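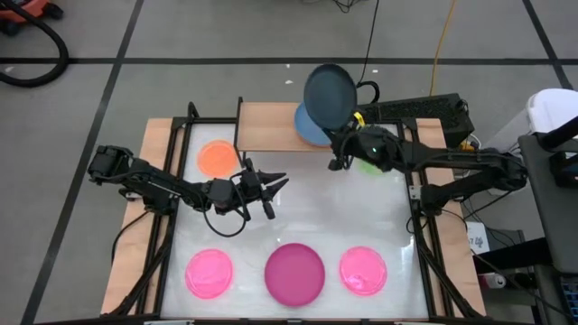 December 2019

Buckwheat is sold in two colours and the packets rarely explain why. The pale green groats and the brown ones come from the same plant. The brown ones have been roasted, usually after steaming, and the roasting changes more than the flavour.

It isn't a cereal. The plant is related to rhubarb and sorrel, and each three-sided seed sits inside a dark, hard hull that has to come off before anyone can eat it. The hull fits badly, with a small air gap between it and the kernel, so it can be cracked between two stones set slightly wider apart than the kernel is thick. This only works if the seeds are all much the same size, so they are sieved into grades first and each grade is run at its own setting.

I saw this in July at a small mill in Skarska, which sorts into 14 grades. I had expected four or five. The fine ones are slow to run and give the most broken kernels, which are sold separately as grits. From 100 kg of seed in the hull the mill gets over 60 kg of whole and broken groats together. The hulls go to a firm in Dzene that fills pillows.

Steaming comes before hulling. It toughens the kernel, so fewer of them shatter, and it sets part of the starch. That is why brown groats stay separate in the pan and green ones turn to porridge if left alone for a few minutes. I had always blamed my saucepan.

I tested three packets at home: Altance brown, Valik green, and a bag of unlabelled brown from the mill shop. Method: 200 g of groats, rinsed, 390 ml of boiling water, lid on, lowest heat, 16 minutes, then left to stand off the heat.

- Altance brown: dry, separate, slightly bitter at the edges.
- Valik green: soft, sticky, mild. Needed less water than I gave it.
- Mill shop brown: the darkest of the three, with a smell close to toasted bread. Some hull fragments, which are unpleasant to bite on.

Green groats can be roasted in a dry frying pan until they are the colour of weak tea. They taste right afterwards but still cook soft - the steaming step is missing. I tried coating them with beaten egg before toasting, an old method, and that kept the grains apart quite well. It also left a film on the pan that took two soaks to shift.

Next I want to try the grits in a flat loaf, probably at half the weight of the flour.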